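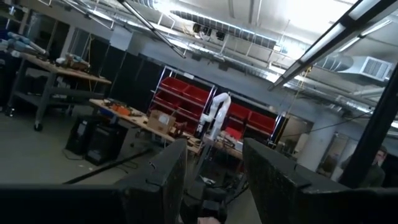

Small restaurants should print shorter menus. Inga, the lunch place Zoila Villca runs near my office, lists two soups and three mains, and I have never had a bad plate there. Zillarden has pages of dishes and most of them taste like the same sauce.

A long menu means more in the freezer and more guessing in the kitchen. My friend Vivek Pal says people want choice. I think they want lunch.

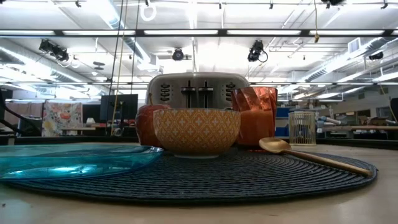 *A patterned bowl on a navy woven placemat, with a toaster behind it.*

Prices are the other argument. Inga can charge less when it throws less away, and I would like to see more owners try it, starting in January.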